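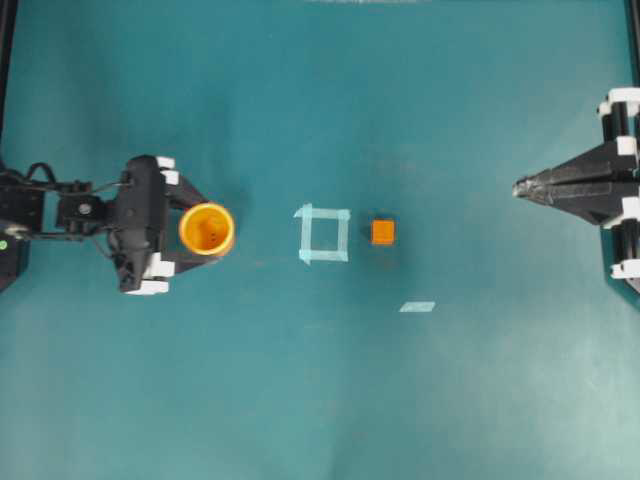

3. Méthode

3.1. Participants

L'étude porte sur 64 coureurs et coureuses de demi-fond, licenciés dans deux clubs, Burnatow et Postcombe. Tous s'entraînaient de façon régulière depuis au moins une saison complète au moment de l'inclusion et avaient déjà couru en compétition sur 800 m et sur 3000 m. Les athlètes qui reprenaient après une blessure n'ont pas été retenus, de même que ceux dont l'entraîneur avait modifié le programme pendant l'hiver. Le recrutement a été fait par annonce au sein des clubs, sans contrepartie financière. Chaque participant a signé un formulaire de consentement. Pour les mineurs, la signature d'un parent a été demandée en plus.

Les deux clubs ont des habitudes assez différentes. À Burnatow, les séances de piste sont courues en groupe et les temps de passage sont annoncés à voix haute par l'entraîneur. À Postcombe, les coureurs partent plus souvent seuls ou par paires et consultent eux-mêmes leur montre. Nous avons conservé l'appartenance au club comme variable dans toutes les analyses, car ces habitudes pouvaient à elles seules peser sur la régularité de l'allure.

3.2. Déroulement

Chaque athlète a couru deux fois la même distance sur la piste de Serra, une fois avec annonce des temps de passage et une fois sans. La distance était celle que l'athlète préparait pour la saison d'été, 800 m ou 3000 m. L'ordre des deux conditions a été tiré au sort. La première session s'est tenue le 2 mai 2024. La seconde a été fixée au retour des conditions comparables de charge d'entraînement, d'après les carnets remis par les entraîneurs.

L'échauffement était libre, mais il devait être identique d'une session à l'autre. Les participants l'ont noté sur une fiche avant la première course et ont reçu une copie de cette fiche avant la seconde. Les montres ont été retirées avant le départ dans les deux conditions. Les coureurs partaient en petits groupes de niveau proche, composés par Evander Dow à partir des résultats de la saison précédente, et les groupes n'ont pas été modifiés entre les deux sessions, sauf en cas d'absence.

La consigne était la même pour tous : courir pour le meilleur temps possible, sans se soucier du classement. Nous savons que cette consigne n'est suivie qu'en partie. Plusieurs athlètes ont déclaré à l'arrivée avoir attendu la dernière ligne droite pour attaquer un adversaire du même club, comme ils l'auraient fait en championnat. Ces courses ont été gardées dans l'échantillon.

Dans la condition avec annonce, un entraîneur placé à l'entrée du dernier virage lisait le temps cumulé à chaque passage. Il lui était demandé de ne donner aucun encouragement et de ne faire aucun commentaire sur l'allure. Dans la condition sans annonce, il restait au même endroit, sans parler. Le panneau d'affichage de la piste est resté éteint pendant les deux sessions.

3.3. Mesure des temps

Les temps intermédiaires ont été relevés avec le système de chronométrage Flostik, par transpondeur porté à la cheville. Les points de lecture étaient répartis le long de la corde et sont restés en place d'une session à l'autre. Un chronométrage manuel a été tenu en parallèle par deux officiels. Il n'a servi qu'à contrôler les temps d'arrivée et à repérer les lectures manquantes.

Une lecture manque lorsque deux coureurs passent un point épaule contre épaule, ce qui arrive surtout au premier virage du 800 m. Dans ce cas, le temps intermédiaire a été laissé vide. Nous n'avons pas cherché à le reconstituer par interpolation — une valeur interpolée aurait lissé l'allure au moment de la course où elle varie le plus. Lorsque plusieurs lectures consécutives manquaient pour un même athlète, la course entière a été écartée du calcul de régularité, mais son temps final a été conservé.

3.4. Variables retenues

La variable principale est la régularité de l'allure, définie comme le coefficient de variation des vitesses moyennes par segment. Le premier segment est exclu, le départ arrêté faussant la comparaison avec les suivants. La variable secondaire est le temps final, exprimé en écart par rapport à la meilleure performance de l'athlète sur la distance au cours de la saison précédente.

L'effort perçu a été recueilli juste après l'arrivée, sur une échelle présentée oralement. Nous avons également demandé à chaque coureur d'estimer son propre temps avant de le lui communiquer. Cette estimation n'était pas prévue dans le protocole initial. Elle a été ajoutée sur proposition de Satish Sundaram, qui avait remarqué lors des essais préliminaires que les coureurs de 3000 m privés d'annonce se croyaient souvent plus lents qu'ils ne l'étaient.

3.5. Analyse

Les deux distances ont été traitées séparément. Pour chacune, un modèle linéaire à effets mixtes a été ajusté, avec la condition, l'ordre de passage et le club comme effets fixes, et l'athlète comme effet aléatoire. Le sexe et l'âge ont été introduits dans un second modèle, puis retirés lorsqu'ils n'apportaient rien à l'ajustement. Les résidus ont été examinés graphiquement.

Le vent a été relevé au bord de la piste avant chaque départ. Sur un tour complet, son effet se compense en partie, mais il agit directement sur la vitesse de chaque segment et donc sur notre variable principale. Nous avons répété l'analyse en retirant les courses disputées par vent soutenu. Les deux versions sont présentées à la section suivante.

Les carnets d'entraînement n'ont pas été exploités au-delà du contrôle de la charge. Leur tenue variait trop d'un club à l'autre, et certains ne mentionnaient que les séances sur piste. Une collecte plus complète, commencée en septembre avec les mêmes athlètes, fera l'objet d'un travail distinct.

Figure 1. Bras robotisé noir au-dessus d'un tapis bleu-vert, vue de dessus.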